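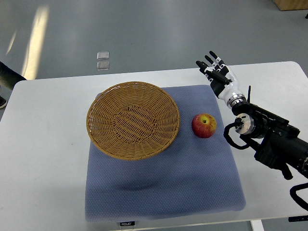 Fig. 1. Station layout: mat, basket, one apple, hand open.

Overview | Set-up | Operation | Shift Duties | Service
Manuals > Trandholm Packing Cell > Section 7: Station Set-up
13/02/2026, Halima Amadi

7. Station set-up and attended operation

The cell takes over single-fruit handling at the basket station. The attendant no longer lifts fruit during a run. Attendant duties are layout, start and stop, and the shift log.

7.1 Preparing the table

1. Place the mat on the table with its front edge near the operator side.
2. Set the basket on the left half of the mat. The rim may extend past the mat.
3. For the placing routine, put one apple to the right of the basket, stem up. For the removal routine, put it inside.
4. Open the hand and clear all cables from the mat.

CAUTION: Stop the arm before reaching over the table. Fruit may be dropped when power is cut.

7.2 Checking the grip

1. Start the routine at the reduced speed setting.
2. Confirm that the fingers close on one side of the fruit and the thumb on the other.
3. If a fingertip catches the weave, stop, open the hand and move the basket. Do not pull the fruit free by hand.

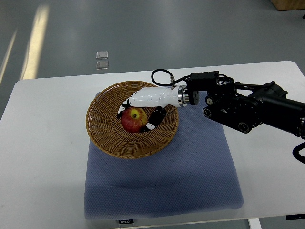
Fig. 2. Fingers and thumb on the apple, basket interior.

NOTE: Check the first 20 cycles of each shift for bruising. Record the result before raising the speed.

7.3 Clearing the rim

1. Watch the height of the fruit at the basket rim.
2. If the fruit touches the rim, raise the travel height one step and repeat.
3. After 10 clean cycles, sign the log and move to the monitoring position.

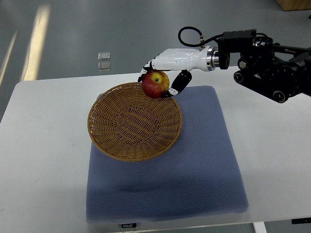

Halima Amadi asked that one point be added from the Breremstead trial: the log takes longer than the old hand count did, and attendants need that time written into the shift plan. She also wants the person at the station, not the line lead, to decide when a run stops.

7.4 Handover

1. Stop the arm and open the hand.
2. Enter the cycle count and any stops.
3. Show the incoming attendant the current travel height.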